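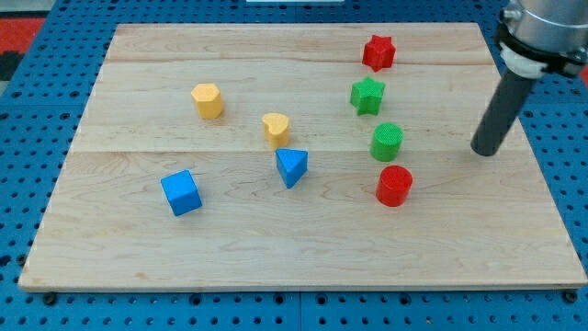 Chapter 4
Paying for Main Street: Local Grants and Small Business

Every town council has to decide how much help it will give to the businesses inside its boundaries, and what form that help will take. Some councils give none beyond keeping the roads open and the street lights on. Others lend money, waive fees, or pay part of the cost of work that a business owner would otherwise have to cover alone. The choice is a political one, and it tends to come up every year when the budget is drafted.

This chapter deals with the small grant, meaning a sum paid by a municipality to a private owner on the condition that the money is spent on an agreed purpose. We leave loans and tax relief to Chapter 5.

4.1 The town of Etska

Most of the cases in this chapter come from Etska, a river town with one main commercial street and a harbour that is busy from May to August. The street has 159 business addresses. When the council surveyed them, 52 were vacant or used only for storage. Many of the empty units had been that way for several years, and a few had changed owners during that time without ever opening.

The council's first response was to lower the permit fee for new signs. It cost very little and had very little effect. The number of sign permits rose slightly in the first year and fell back in the second. Owners told the planning office that the sign was the cheapest part of opening a shop. What held them up was the cost of wiring, plumbing and accessible entrances in buildings that had not been touched in decades.

Jacqueline Aubert, then the town's planning clerk, put this to council in a short report. She recommended that the money set aside for the fee reduction be moved to a matching grant, in which the town would pay half the cost of approved interior work up to a fixed limit. Council passed the change after two meetings. The program opened the following spring.

4.2 What a matching grant does

In a matching grant, the owner has to spend money in order to receive any. This has three effects that matter to a council.

First, it screens applicants. An owner who has no plan to open is unlikely to pay half the cost of a new washroom. The town therefore spends less time on applications that will never lead to anything.

Second, it stretches the budget. Each dollar of public money is tied to at least one dollar of private money, and often more, as owners tend to do extra work while the contractor is on site.

Third, it favours people who already have savings or credit. This is the main criticism of the method. A new owner with a good idea and little cash may be shut out, while an established owner is paid to do work that would have gone ahead anyway. We return to this problem in section 4.6, where we look at the neighbouring town of Sial and its decision to pay grants in stages during construction.

4.3 Who decides

A grant program needs someone to read the applications and someone to approve them. In small municipalities these are sometimes the same person, and that can lead to complaints. Etska split the work. Staff checked each file against a list of requirements, and council voted on the files that passed. Votes were held in open session and the amounts were printed in the minutes.

The arrangement was slow. An application received in early spring might not be approved until the harbour season was well under way, when contractors were hard to find. One applicant, the owner of a bakery called Jutness, withdrew and paid for the work herself so that she could open before the summer crowds. The council later let staff approve smaller amounts without a vote and report on them afterward.

4.4 Residents and the budget

Grants to businesses are paid for by all ratepayers, including those who live far from the main street. In Etska, the strongest objections came from the Itovura district, a rural area that had joined the town in an amalgamation. Its residents wanted gravel roads graded more often and a longer season for the public boat launch. A petition against renewing the program carried 571 signatures.

Council did not cancel the program, but it did cut the yearly amount and put the difference toward road work. The petition is reprinted in full at the end of the chapter, along with the staff reply. Read the two together and note where they use the same figures to reach different conclusions.

4.5 Key terms

The following terms are used throughout the chapter.

Matching grant: a payment made on the condition that the recipient spends an equal or agreed amount.

Eligible cost: an expense that a program will count toward the grant. Labour and materials are usually eligible. An owner's own time usually is not.

Clawback: a rule that requires all or part of a grant to be repaid if the conditions are broken, such as when a building is sold within a set period.

Ratepayer: a person or company that pays property tax to the municipality.

Before you read on

Find the most recent budget for your own municipality. Look for any line that pays money to private businesses, and write down its name, its amount and the department responsible for it. Bring your notes to class. You will use them for the exercise that follows section 4.6.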